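Home Questions Tags Users Help

How do I get sweat marks out of a cotton cap?

I have a light cap with a mark above the brim. I am afraid the washing machine will bend it. The label says 40 degrees, but can I trust this for the brim also?
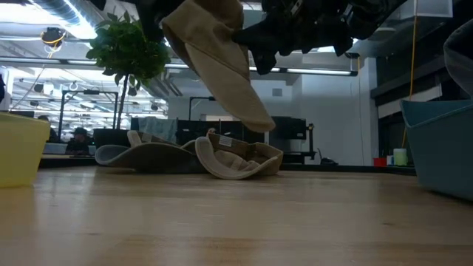
Page last changed: Mar 12, 2022

Mitali Begum
Please wash by hand. Put a little dish soap on the line, wait 18 minutes and brush softly with an old toothbrush. Rinse with cool water and dry it over a bowl – never on the radiator. For a tan cap I would not use bleach, it leaves pale spots.

Kilta
Machine is fine, I did it in January.

Pitus
It depends on the brim. Old ones have cardboard inside and go soft in water. Knock on it, and if it sounds like paper, only wipe it.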